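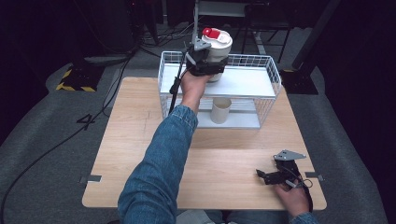
News > Lab and workshop > September

Shelf task: 1,246 examples and still counting

For those who did not follow the last newsletter, our group in Davalthorpe is collecting examples for the Belkadi learning system. The system does not get rules from us. It gets recordings of a person doing a small household job with hand-held grippers, many times, and from these it must learn how to do the same job with its own arms. This month the job is the wire shelf.

The task sounds very easy. A container with a red cap must go to the top board of a white wire rack, while a cream-coloured cup stays on the lower level. The operator sits at the table with one black gripper in each hand and is not allowed to touch any object with the fingers. Abdelkrim El Ouafi, who wrote the task sheet, thought that we would finish it quickly. He was too optimistic, and he says so himself.

The difficulty is in the wires. When the container comes from behind the rack or from too low, the thin metal catches the jaws and the rack moves a little. An operator corrects this without thinking, but the correction goes into the recording also, and the system learns a strange small shake. So we have changed the instruction. The container is now lifted clearly higher than the rack first, held still for a moment, and only then lowered to the board.

As of 9/17/24 we have 1,246 accepted examples. We have also rejected 61, mostly for these reasons:

- the container was released before it stood flat
- the rack was pushed out of its start position
- the operator used the second gripper to help, when the sheet asks for one hand only

The last point made some discussion in the group. Shaimaa Abou Zeid, who checks the recordings, would like to keep the two-handed examples in a separate folder, as they may be useful for the next task. I agree with her. It is a pity to delete good work only because it answers a different question. For now they stay on the Biltska drive, and please do not mix them with the main set.

A few reminders for operators:

One session is 30 examples, then you take a break. After this number the movements become lazy and we see it very well in the data.

Check the tape on both sides of the table before you start. If the table has moved, call Abdelkrim and wait for him.

Keep the cable of the gripper away from the front of the rack as much as you can. It is not a reason to reject an example, but it is annoying when it pulls.

Colleagues from Plaltadton will join us for the next round and will use the same sheet, version 2. They have asked if the start position of the cup can be changed between examples. Shaimaa is preparing a short list of positions, and I will send it to everybody when it is ready. If you have a free morning and would like to be an operator, please write your name on the sheet next to the door.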